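Cahier d'atelier – 19 juin 2023

Poste 6, tri des boulettes

Je reprends le cahier ce matin parce que Gregor me l'a réclamé deux fois (il a raison, on n'avait rien noté depuis le changement de postes) et que je n'ai pas envie de reconstituer tout ça de mémoire à la fin du mois. Donc : table claire, le bac « Hello », la boulette de papier, une personne avec une pince dans chaque main. La tâche tient en une ligne sur la fiche, prendre le papier et le mettre dans le bac, et on arrive quand même à en parler pendant toute la pause !

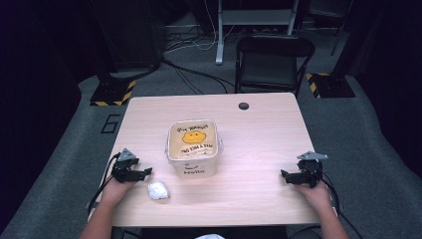

Theresia Camenzind

Pour ceux de Curnow qui liront ça sans avoir suivi : l'idée est que les gestes faits ici servent ensuite à Ulla, le bras qui doit reprendre le ramassage des chutes sur la ligne d'emballage. On vise 2 000 prises propres avant d'essayer quoi que ce soit sur la vraie ligne. Je dis « propres » au sens de Gregor, c'est-à-dire sans reprise, sans coup dans le bord du bac et sans boulette poussée sur dix centimètres avant d'être attrapée. Avec mon sens à moi on aurait fini plus tôt, mais bon, c'est lui qui relit les fichiers.

Ce qui me frappe, c'est à quel point le travail a changé de forme pour l'équipe. Avant, à l'emballage, on ramassait les chutes sans y penser, une main pendant que l'autre faisait déjà autre chose. Maintenant on s'assoit à une table et on fait exprès, lentement, ce qu'on faisait sans regarder. Plusieurs m'ont dit que c'était plus fatigant que la ligne, et je les crois : au bout de 30 minutes j'ai les avant-bras durs comme du bois et je commence à faire des bêtises. J'ai donc demandé qu'on tourne à la demi-heure, et Gregor a dit oui pour cette semaine. À confirmer pour la suite, je le note ici pour qu'on s'en souvienne tous les deux. 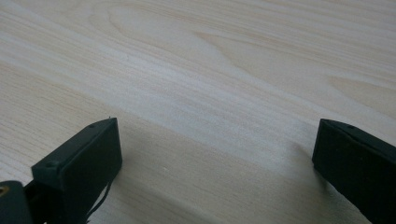
L'autre sujet, c'est l'ouverture des pinces. J'ai tendance à les garder grandes ouvertes entre deux prises, Gregor préférerait qu'on les referme à moitié pour gagner du temps. J'ai essayé sa méthode sur une série entière et je n'y arrive pas : je tape à côté, je rouvre, je reviens, et au total je suis plus lente. Je propose qu'on laisse chacun faire comme il veut pendant l'approche et qu'on fixe seulement le point de départ. Les collègues de Farquharson faisaient comme ça l'an dernier, d'après ce que j'ai compris, et les données étaient utilisables.

Résultat de la matinée : 7 prises à jeter. La plupart viennent de moi, au début, avant d'avoir retrouvé le geste. Deux viennent du logiciel Wirnotness, qui a coupé l'enregistrement tout seul en plein milieu – toujours sans message d'erreur. J'ai relancé et c'est reparti. Si quelqu'un comprend pourquoi, je suis preneuse. 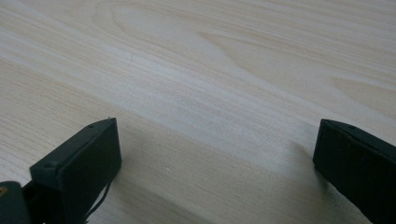
Je voulais aussi mettre par écrit la discussion d'hier soir, qui a été un peu vive. On nous avait présenté Ulla comme une aide pour la fin de poste, quand tout le monde en a marre et que les chutes s'accumulent sous les tapis. Sur le nouveau planning, il y a pourtant une personne de moins l'après-midi, et personne ne nous l'avait annoncé. Gregor assure que c'est une hypothèse de travail et que cette personne passerait au contrôle. Peut-être ! Mais alors il faut l'écrire et dire qui, quand, et avec quelle formation. J'ai du mal à demander aux gens de montrer leurs gestes avec soin s'ils se demandent en même temps s'ils sont en train de céder leur place.

De mon côté je reste plutôt pour. Se baisser cent fois par jour n'a jamais fait plaisir à qui que ce soit, et mon dos vote oui des deux mains. Je veux juste que le temps gagné revienne un peu à ceux qui auront appris le travail à la machine.
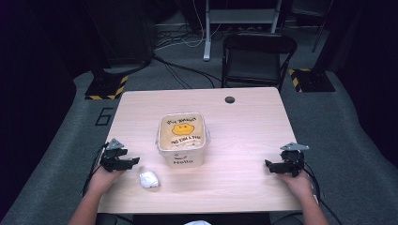 Reste la question du placement des objets, que je n'ai pas tranchée. Sur la fiche, la position de la boulette est libre, et chacun finit par la poser là où ça l'arrange. Quand elle est devant le bac et à gauche, comme ici, c'est la main gauche qui travaille et la droite attend, et si on n'y prend pas garde Ulla va nous apprendre à être gauchère. Je voudrais qu'on alterne, une série à gauche, une série à droite, et quelques-unes derrière le bac, même si c'est pénible à atteindre. Le smiley au fond, on le garde. Gregor le trouve distrayant, moi je trouve que ça fait du bien de nourrir quelqu'un.

À faire avant la prochaine série :
refaire la fiche avec l'alternance gauche/droite
froisser des boulettes plus serrées, et d'autres plus lâches
renvoyer les deux coupures à Wirnotness avec l'heure exacte
demander à Gregor une réponse écrite sur le planning de l'après-midi

Je suis de retour au poste après le déjeuner. Si vous passez par là, venez faire une série, les bras frais sont les bienvenus.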